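Water Use When Washing Dishes in Student Housing
Project report by Defne Güler and Manolis Vlachopoulos

1. Why we chose this topic

In our residence in Hundport the water bill is shared, and in December it became higher than before. We wanted to know how much of this comes from the kitchen.

2. Method

We asked 26 students from the Grandbridge building to write down the meter before and after washing dishes.

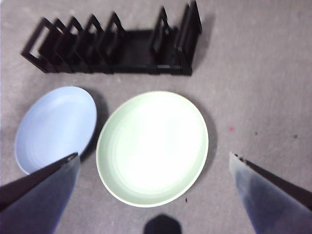

Figure 1. Dish rack and two round plates.

Each student washed in their usual way - with running water or with a filled sink. We received 107 records. Some had no starting number, so we removed them.
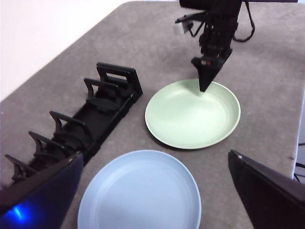
The students with running water used clearly more, also when they had few dishes. The habit seems to come from home, as most of them told us their parents wash the same way.

3. Limits

The meter in Grandbridge is old and shows only full liters. Also, people maybe washed more carefully when they knew about the project.

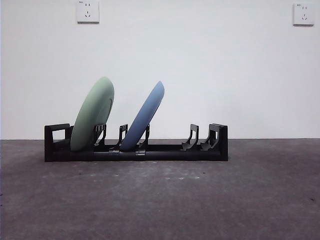 For this reason we would like to repeat the work in the Costello building, where each kitchen has its own meter. Our teacher has already agreed to this.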